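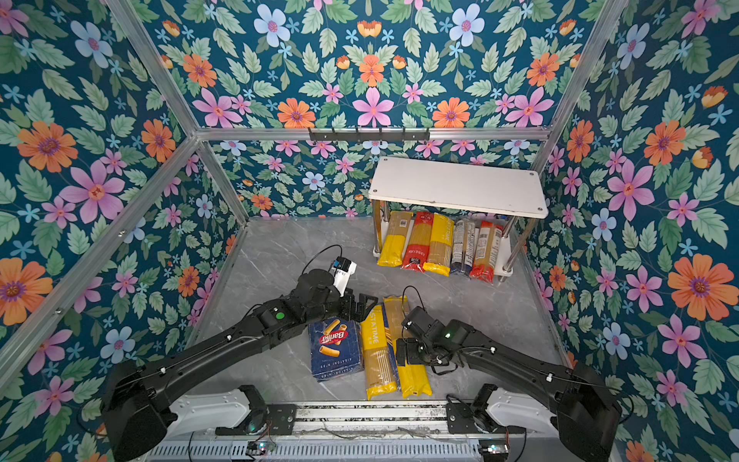 Suivi de panne : les joints du papier peint qui s'ouvrent

Publié le lundi 7 octobre 2019 par colle_et_ciseaux
Rubrique : Murs & sols > Papier peint > Problèmes et solutions
32 commentaires

Statut : résolu (sauf un coin, voir tout en bas)
Pièce : petit bureau au nord, côté cour
Papier : intissé Serkby, fond bleu canard foncé, grosses fleurs roses et orange, lés de 60 cm
Colle : Mockus spécial intissé, sachet de 300 g
Support : plâtre repeint, plus un panneau de placo neuf à droite de la fenêtre

Le symptôme

Je recopie mes notes au propre, vu que plusieurs d'entre vous m'ont demandé où j'en étais avec mes fichus joints. Rappel pour ceux qui n'ont pas suivi : j'ai posé le papier en juillet, fenêtre grande ouverte, toute contente de moi. Et à la fin de l'été, les joints ont commencé à s'ouvrir. Pas partout ! Trois sur le mur de gauche, un derrière la porte, et le pire, celui à droite de la fenêtre, où je pouvais glisser un ongle sous le bord. Avec un fond aussi sombre, le moindre trait clair se voit depuis le couloir (le support était blanc, évidemment, sinon ce n'est pas drôle).

Essai 1 : recoller au pinceau

La solution de la flemme. J'ai refait un fond de colle dans un pot de yaourt, j'en ai glissé derrière les bords avec un pinceau fin, un coup de roulette, un coup d'éponge, au lit. Le lendemain matin c'était nickel. Quatre jours plus tard, trois joints sur cinq étaient rouverts, et j'avais en prime une auréole brillante là où j'avais mal épongé. Sur un papier mat, ça se voit terriblement en lumière rasante.

À retenir : éponge à peine humide, rincée à chaque passage. Et on tamponne. J'avais frotté et les fibres ont un peu peluché.

Essai 2 : accuser le chauffage

J'ai dans ce bureau un petit convecteur de 1000 watts, posé pile sous le mur de gauche. Je me suis dit que c'était lui, que l'air chaud séchait tout d'un coup et que le papier tirait. Sauf qu'en relisant mes dates, les premiers joints se sont ouverts fin août et que je n'avais pas encore rallumé le chauffage. Donc bon. Je l'ai quand même déplacé de l'autre côté, il me gênait pour ouvrir le tiroir.

Essai 3 : écrire au fabricant

J'ai envoyé un ticket au service client de Pinemier, qui distribue le papier, avec les numéros de bain et une description de la pose. Réponse assez rapide, je dois dire. Ils m'ont posé les questions suivantes, que je recopie parce qu'elles m'ont fait réfléchir :

- Les rouleaux portent-ils tous le même numéro de bain ?
- La colle a-t-elle été appliquée sur le mur ou au dos du papier ?
- Le mur a-t-il reçu une sous-couche, et laquelle ?
- Combien de temps la colle a-t-elle reposé après mélange ?

Numéros de bain identiques, colle sur le mur. Jusque-là, j'étais bonne élève. Pour la sous-couche, j'ai répondu « oui » et puis j'ai eu un doute, parce que le placo neuf avait été monté après la peinture du reste de la pièce. Je suis allée fouiller dans la cave : le pot de sous-couche était vide depuis le chantier d'avant. Le panneau n'avait jamais rien reçu ! Du carton nu, qui a bu la colle comme un buvard.

Quant au repos de la colle, la notice demandait un quart d'heure. J'avais attendu le temps de boire un café, et je bois vite.

Essai 4 : le mur de gauche, autre cause

Sur celui-là il y avait bien de la peinture, mais une vieille satinée, lessivée en diagonale et jamais poncée. J'ai fait le test du ruban de masquage dans un coin qui serait caché par l'étagère : ruban collé, ruban arraché, et une pellicule de peinture est venue avec. La colle tenait très bien au papier, c'est la peinture qui lâchait le mur. Deux pannes différentes dans neuf mètres carrés, j'étais ravie.

Ce que j'ai fait pour de bon

Côté placo, j'ai déposé les deux lés. L'intissé se tire à sec et ça vient d'une pièce, j'ai presque eu du plaisir. Le carton s'est un peu arraché par endroits, donc enduit, ponçage, puis une couche d'impression achetée chez Caltwood, et séchage jusqu'au lendemain soir. J'ai teinté l'impression en bleu avec un fond de pot qui traînait. Si vous posez un papier foncé, faites-le, même si vos joints sont parfaits.

Côté gauche, je n'ai pas tout déposé, je n'en avais pas le courage ni les rouleaux. J'ai ouvert chaque joint sur une largeur de main, gratté ce qui s'écaillait, passé un durcisseur au petit pinceau, laissé sécher, puis recollé avec de la colle à joints en tube. La Mockus normale est trop liquide pour ça, elle coule avant d'avoir pris.

Pour raccorder les deux lés neufs j'ai eu peur du motif, les grosses fleurs ne pardonnent pas un décalage. J'ai calé une fleur à hauteur des yeux et laissé filer l'erreur vers la plinthe. Il y a un pétale un peu trop maigre en bas, derrière la corbeille.

Bilan au jour où j'écris

Tout tient côté fenêtre. À gauche aussi, malgré le chauffage rallumé depuis une semaine. Il reste le joint derrière la porte qui bâille en haut, sur une longueur de doigt, et je soupçonne la porte elle-même : elle claque et le mur vibre. Je vais mettre une butée en feutre avant de ressortir le tube.

Si quelqu'un a déjà rattrapé une auréole de colle sur un papier mat, je prends toutes les idées en commentaire (la gomme blanche, j'ai essayé, ça a fait pire).

Mots-clés : intissé, joints ouverts, placo neuf, sous-couche, colle

Partager · 60 partages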